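Print this page | E-mail this page

The arms on the counter, continued

Sunday, September 15, 2024

I said in the last post that I would stop writing about this until something worked. Something half works, so you get half a post's worth of good news and the rest is complaints.

For anyone arriving fresh: Prasanna Hettiarachchi and I have been putting together a set of small robot arms from the Gredska plans, in the shared workshop at Gamage. The idea was Prasanna's. He saw a clip of a pair of arms folding a towel and decided that what stood between us and a machine that tidies up after breakfast was a few weekends and some printed parts. I thought the clip had been sped up, and I still think so. I went along with it because I like building things and because I wanted to be in the room when it didn't fold the towel.

So far we have spent 2,710 dollars. I keep the receipts in a shoebox and I read that number out loud every time somebody at Gamage uses the word "affordable." The parts list says something far lower, and the parts list is correct as long as you never strip a gear, never order the wrong length of rail, own every tool already and don't count shipping. We lost three motors in the first month. One was my fault (I plugged it in backward), one was Prasanna's, and the last simply quit. The seller's advice was to check that we hadn't plugged it in backward.

Mechanically I have fewer complaints than I expected to have. The arms bolt to aluminum rail, and once the base is tight on the rail it stays put. The first version was clamped straight to a table edge and walked a little with every move, so that by the end of an evening the arm was reaching for where the mug had been at dinner. If you're following the same plans, skip the clamps. Buy the rail. Tighten the bolts, run the thing for an hour, then tighten them again, and don't trust whoever tells you they already did it.

The joints have slop in them. I can hold the forearm and wiggle the wrist by hand with the power on, and at the fingertips that wiggle is a lot bigger than it feels at the elbow. Prasanna's position is that the software learns around it. My position is that "the software learns around it" is what people say when they don't want to take the gearbox apart. I took one gearbox apart. It went back together no better and slightly noisier, so he's ahead on that one for now.

Fingers next. We went through a lot of fingers. The plain printed ones in the plans are hard and slick, and a mug handle shoots out of them like a wet bar of soap. The current pair is chunkier with a rougher face, and they grip better, which I'll admit freely. They're also big. Trying to get one of them into a crowded cup to pull out a single thin item is like trying to take one noodle out of a bowl wearing ski gloves. Rokeya Wijesinghe, who has the bench next to ours and a day job fixing dental equipment, looked at them for a minute and asked why we hadn't just made them narrower. We had no answer. A narrow set is on the printer as I write this, in Lulum filament, which costs more than the usual stuff and promises on the spool to be "tough." We'll see.

Now the software. We use Trirnarell, which is free, and I'm trying to keep that in mind. You move the arms through a job by hand, over and over, it records the joints and the cameras, and then you leave a computer grinding overnight and it hands you something that is supposed to do the job by itself. Setting it up took three evenings. The instructions assume you have the same cameras as the author, in the same order, and if they come up in a different order after a restart you get no warning at all. The arm just behaves as if it's looking out of the wrong eye. We trained one whole night on swapped cameras. I only noticed when I played the recordings back and the left view kept showing the right arm's business.

We recorded 54 runs of the simplest job I could think of, which was to take hold of something thin and upright and lift it clear without knocking over whatever was next to it. Out of the next day's tries, it managed 18 before I stopped it for dinner. Prasanna wrote that down as a success. I wrote down that I had set everything back in its starting place myself each time, within a finger's width, and that when I moved the things on the counter over by the width of my hand the arm went confidently to the old spot and closed on air. Both notes are in the same notebook, one under the other — his has a star next to it.

This is my real objection to most of what gets posted about home robots, and I don't think it's a grumpy one. You see the take where it works. You don't see who put the cup back. I'm not accusing anybody of faking. I've now stood there and done the putting back, and after an hour of it you stop noticing that you're part of the machine. You nudge the board a little straighter without thinking. You turn a handle to the side it likes. I caught myself pulling the shade because it "does better" without the glare, and that was when I went and got a coffee.

Shiny things are a separate headache. Glass is bad, glazed mugs are bad, and a polished countertop full of dark veins is about as unhelpful a background as you could pick. Rokeya suggested laying a plain cloth over it. Prasanna said no, a kitchen has a counter, and if it can't cope with a counter then it's no use in a kitchen. For once he was being stricter than I was, so the counter stays bare and the numbers stay poor.

What the arms see from down at the wrist is worth a look if you've only ever watched these things from across a room. It's mostly finger.
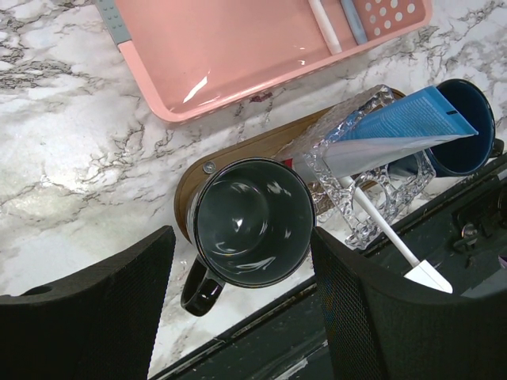
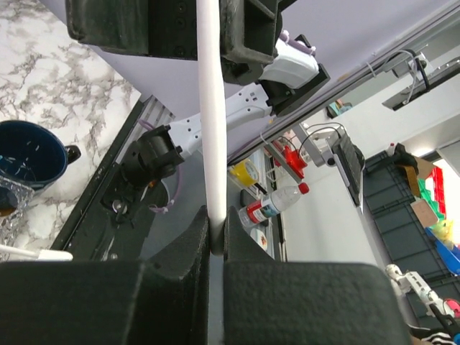
Wrist views. Dark gripper fingers up close in both, with the veined counter and the navy mug.

Next job is the narrow fingers, then another round of recordings with me moving the cups on purpose between runs. Prasanna thinks it will need twice as many. I think it will need more than that, and I've asked him to write his guess in the notebook in ink.

If anyone has a Gredska wrist joint with less play in it than ours, please tell me what you did, and please include the attempts that didn't help. I've had two e-mails already saying theirs has no play whatsoever. I'd like to come over and wiggle it.

Print this page | E-mail this page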